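November 18, 2024

The collection jar at the gas station in Fultent is finally gone. It sat by the register since July, with a photocopied picture taped around it of the man who went into the reservoir after two kids and didn't come out. Both kids lived. I put money in that jar twice and would have done it again, so please read the rest with that in mind.

What bothers me is the other jar, the online one.

Before the funeral had a date, there were already 4 separate fundraisers for the family on Trundo. I went through them all one evening when I should have been asleep. One was set up by his sister-in-law, and she said so, and said where the money would go. One was from a guy on his old softball team who seemed to mean well. The other two I couldn't place at all. They had the same newspaper photo, and most of the text was lifted from the newspaper too, including a sentence that got his job wrong. One of them had taken in 740 dollars by the time I looked.

I wrote to Trundo and asked how a person is supposed to tell which is which. The reply thanked me for caring about my community. It said pages are "reviewed on an ongoing basis," and I have worked in enough offices to know what that means. I wrote back and asked whether anybody had phoned the family. I got the same thank-you paragraph with a different ticket number on it.

Maybe those two pages were run by perfectly decent people. Maybe every cent was passed along. I have no proof either way, and neither did anyone who donated, and the company that could find out in an afternoon didn't seem to be in a hurry.

Then there's the tip. When you give on Trundo, a slider shows up near the end, already pushed over, asking you to add something "to keep Trundo free for families." You can drag it to zero. I did, and it asked me if I was sure. I don't love being asked if I'm sure by a website that is standing between me and a widow.
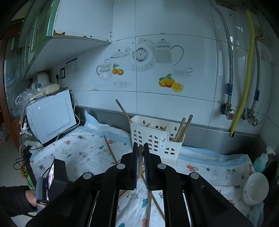

The news coverage was its own thing. The first story was fine. It said what happened and where, and quoted the fire department. By the third day the word hero was in every headline and there was a reporter on the family's street asking the neighbors what he was like. What do you expect people to say? He was a nice man, he waved, he helped with the snow. All of it is probably true, and I don't know what anyone learned by printing it.

What I wanted to read, and still haven't, is why there was no life ring on that side of the water. People have swum off those rocks for as long as I've lived here. The post is there, the hook is there, and the ring has been missing so long that the hook has rusted. I've seen it with my own eyes, walking the dog. I asked the paper if they were looking into it and was told they'd "passed it to the desk." One more desk.

The company that manages the shoreline is called Ulturix, and if you've never heard of them, that makes most of us. They put out a statement saying that safety is their highest priority and that they were pledging 4,000 dollars to the family. Several people I like told me this was generous. I looked up what a ring and a length of rope cost and I'm afraid I became less impressed. I'd also like to know whether the check was ever written. Pledging is a very comfortable word.

The outfit I have the fewest complaints about is Economou, the funeral home on the county road. Word around town is that they charged the family very little and didn't say a thing about it. I only heard it thirdhand, so treat that how you'd treat anything thirdhand. They didn't put it on their sign, at least.

A few readers will tell me that this is a sour thing to write when people were only trying to help. I've heard that already, over the fence. But a family in that spot is in no shape to check who is raising money in their name, or to argue with a shoreline company, or to tell a reporter to get off the lawn. Somebody with more sleep ought to be doing the checking.

So, for what it's worth, I no longer give through a page unless I can see a relative's name on it or I've been told about it by someone who knows the house. Otherwise I mail a check to the family with a card. It's slower and there's no running total to look at. The stamp is my tip.

I walked out to the reservoir again this morning. The hook has been replaced with a new one. Still no ring.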